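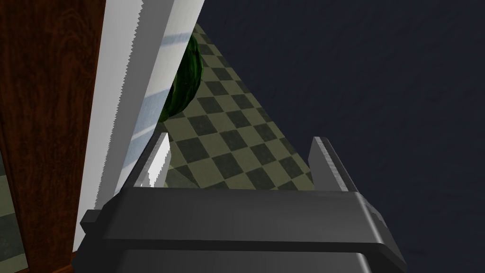
3.2 Career paths of regional sports presenters

We looked next at how presenters moved between local radio and national television. The sample came from the staff records of two broadcasters, Cirkus and Tama, and from a postal survey that drew 996 replies. Presenters who had worked for both were counted under the first employer only.

Most of those who reached a national program had spent several years reading results and calling minor league games. Edgardo Lagman, interviewed for this study, spent six seasons on late-night radio in Villanueva before he was given a weekend highlights show. He described the change as mostly one of pace – on radio he filled time, and on television he was told to stop talking. Mugo found a similar pattern among former players in his earlier survey, although his group was smaller and included no print reporters.

Former athletes entered at a later age and skipped the local stage more often. They also left sooner. In the Tama records, 20 former athletes were hired as studio analysts, and few of them were still on air at the end of their second contract. Presenters with a journalism background stayed longer but changed roles more, moving between hosting, sideline work and feature reporting.

Figure 3 plots length of service against age at first broadcast for the 600 respondents who gave both dates. Freelance presenters are shown separately. Their contracts often overlapped, and we counted any gap of under 100 days as continuous service.

Figure 3. Length of service by age at first broadcast, staff and freelance presenters.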